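News > Metal > Tour Dates

VOKARI played a sold-out hometown show on 2018-09-22 at the Rodivura, the first date on the band's fall run and its first full set since June. The room holds 900.

The band opened with "Bright," the title track of the new album, and stayed on stage for just under two hours. Six of the album's ten songs were played. The rest of the set came from the first two records, including "Salt Ladder," which had been left out of the live show for several years.

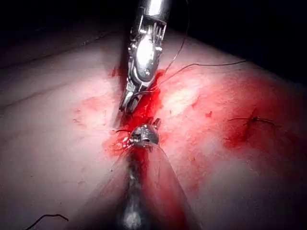 Two instruments meet at the incision.

Drummer and founding member Shona Tomoana was back behind the kit after missing the June dates with a wrist injury. Her parts on those shows were handled by a fill-in from the support act, GROKELL.

"I played the whole record in rehearsal twice before I said yes to this," Tomoana told us after the show. "The fast stuff is fine. My hands get tired quicker than they used to, so we moved two of the slower songs to the middle."
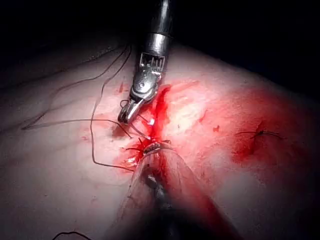

Metal jaws angled toward the wound.

GROKELL opened the night with a 30-minute set and will stay on the bill through the end of the run. The trio is working on its second album and played two new songs, both without titles so far.

"Bright" was recorded live in one room over nine days, with vocals added later. The first vinyl pressing was limited to 652 hand-numbered copies and is gone from the band's web store. A second pressing on black vinyl is planned, and any copies ready in time will be sold at the merch table.
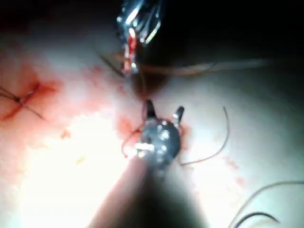
Blood on the jaw of the upper instrument.

Vokari's set ran late because of a problem with the bass rig, and the encore was cut from three songs to two. The missing song, "Long Field," is expected to return at the next show. Doors for the remaining dates are one hour before the first band. Tickets are $30 in advance where still available.
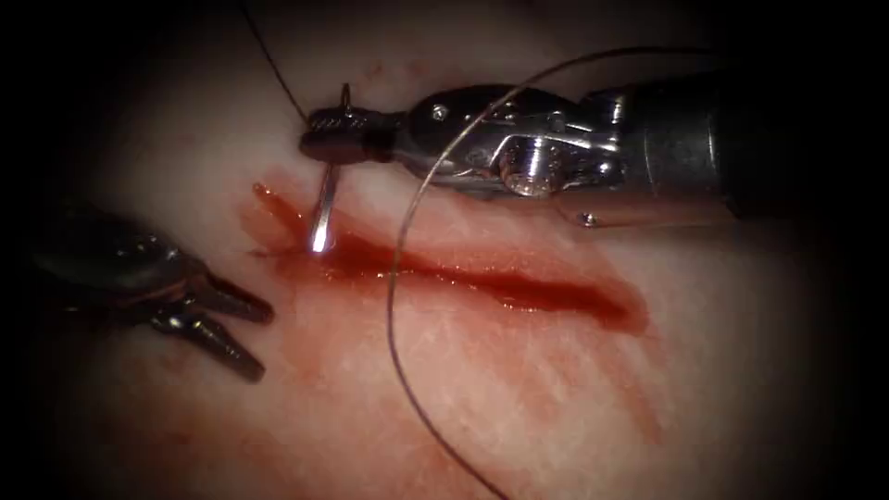
Will the hometown show be released as a live album?

The band recorded the full set from the sound board but has not decided what to do with it.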